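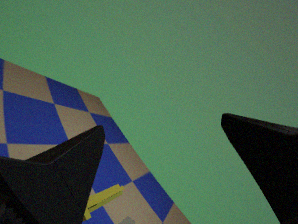
About Vumness

Vumness is a fitness and recreation center with a weight room, a group exercise room, a small indoor court and a 12-week beginner program that starts four times a year. We are open to members and to people who pay by the visit. Most of our members live or work close by, and a good number of them had not belonged to a gym before they joined ours.

How we started

Kadir Erdem and Ayten Ağca opened the center in a former carpet showroom. Kadir had managed the floor at a larger gym for several years and Ayten had taught strength classes in church halls and school gyms, carrying her own equipment in and out of a van. They wanted one building where the equipment could stay put and where classes and open gym time did not compete for the same space.

The first year was slow. We had 30 members by the end of the first winter and the court was not finished. The floor had to be leveled twice after the first contractor left ridges along one wall. Ayten taught the morning and evening classes herself, and Kadir worked the front desk and cleaned the building after closing. The center began to pay its own bills in its second year, when the court opened and the local adult volleyball league moved its winter games here.

We took over the unit next door when the tenant moved out in March of our fourth year. It is now the group exercise room. The door between the two units was cut through the old storage closet, so you go down a short ramp to get to class.

The name comes from a word Ayten's students used for the noise of the old rowing machine. It was meant to be temporary. By the time the sign was due to be ordered, people were already calling the place that, and it stayed.

What is in the building

The weight room has free weights, benches, four racks, two cable stations and a row of cardio machines along the street side. The racks are from Bednárik and have been here since the first week. They have been repainted once. We replace cables and pads on a set schedule and keep a log at the desk that any member can read. If a machine has a yellow tag on it, please leave it alone even if it seems to work fine.

The court is used for volleyball, pickleball and half-court basketball. It is not full size. League nights take priority from 6 p.m. in the winter season, and the posted schedule by the water fountain is the one to go by if it differs from the one online.

The group exercise room holds our classes and can be rented on weekends for practices and children's parties. We do not allow street shoes in that room. There are cubbies by the door.

There are two locker rooms and one private changing room with a shower, which anyone may use. Bring your own lock. Locks left on overnight are cut off, and the contents are kept at the desk for 30 days.

We do not have a pool or a sauna. We get asked about the pool most weeks. The building has no drainage for one and we have no plans to move.

Who works here

Kadir Erdem is co-owner and general manager. He handles memberships, the building and the league schedule. If you have a billing problem, it will end up with him, so you may as well ask for him first. He is at the center most days from opening until mid-afternoon.

Ayten Ağca is co-owner and head of instruction. She writes the beginner program, trains new instructors and teaches the early strength class. She also does the first meeting with any new member who has had surgery or a recent injury.

Canan Başaran runs the group exercise schedule. She joined us as a substitute cycling instructor and took over the schedule two years later. She teaches mobility, low-impact aerobics and the lunchtime stretch class.

Gladys Palomino is our youth and recreation coordinator. She runs the after-school program, the summer day camp and the Saturday open court for teens. Before coming here she worked in public parks programs, and our camp is set up much the way those were, with a lot of time outside and a fixed lunch hour.

Dilek Güler leads the personal training staff and teaches the class for older adults. She keeps the waiting list for one-on-one sessions, which is usually longest in January and shortest in the summer.

We also employ part-time instructors and desk staff, many of them students. All instructors and trainers hold a current certification and are trained in CPR and the use of the defibrillator, which hangs to the left of the front desk.

The beginner program

The program is for adults who have not exercised regularly or are coming back after a long break. It meets twice a week for 12 weeks. Groups are kept small enough for one instructor to watch everyone lift. The first two weeks are spent on getting up and down from the floor, carrying, squatting to a bench and learning how the machines adjust. Barbells come in later for those who want them. Some people never use one and that is fine.

We do not weigh anyone, and we do not take before and after measurements unless you ask for them. Instructors write down what you lifted and how it felt, and you get a copy of the notes when the program is over. You do not need to be a member to sign up, and the fee comes off your first membership payment if you join afterward.

If you miss a session, you can make it up in the other group that week. If you miss more than three in a row, we would like you to call so we can work out whether to move you to the next round.

Memberships and day visits

Memberships are month to month. We stopped selling annual contracts because they caused most of our disputes at the desk, and we have not brought them back. To cancel, fill out the form at the desk or send us an email before your next billing date. There is no cancellation fee. You can also freeze your membership for up to three months in a year without giving a reason.

Household memberships cover everyone living at the same address. Children under 12 can use the court and come to youth programs but may not be in the weight room. Teens can use the weight room after a short orientation with a trainer.

Day visitors pay at the desk and sign a waiver once a year. A day visit includes any class that still has room ten minutes before it starts.

Reduced rates are available. The form is one page and is kept private. Kadir reads them himself and answers within a week.

Work with local groups

The center lends the court to the middle school during its winter testing weeks, when the school gym is full of desks. We also work with Werkness, an employer wellness service that arranges group memberships for small companies, and with Flunora, the physical therapy clinic two doors down. Patients who finish therapy at Flunora can have their exercise plan sent straight to Dilek with their written permission. We do not share attendance records with employers.

Every spring we hold a rowing day to raise money for the camp scholarship fund. Teams row in shifts and the machines are kept going from opening to closing. Last spring's event raised enough to cover camp fees for every family that applied.

Building and access

The front entrance is level with the sidewalk and the doors open automatically. The ramp to the group exercise room has a handrail on both sides. Two of the cable stations can be used from a wheelchair, and staff will move benches out of the way when asked. The building is posted for 96 people, and on league nights we sometimes hold visitors at the desk until others have left.

Parking is behind the building, off the alley. The spaces marked for the bakery belong to the bakery until 2 p.m. and cars left there in the morning do get towed. There is a bike rack by the front window.

Working here

We hire desk staff in late summer and instructors as classes open up. Instructors are asked to teach one trial class, which is paid. Send a short note and a list of your certifications to the front desk, marked for Canan if you teach classes, Dilek if you are a trainer, or Gladys if you want to work at camp.

Visiting

You are welcome to walk through before you join. The quietest times are mid-morning and after 8 p.m. Ask at the desk and whoever is on shift will take you around.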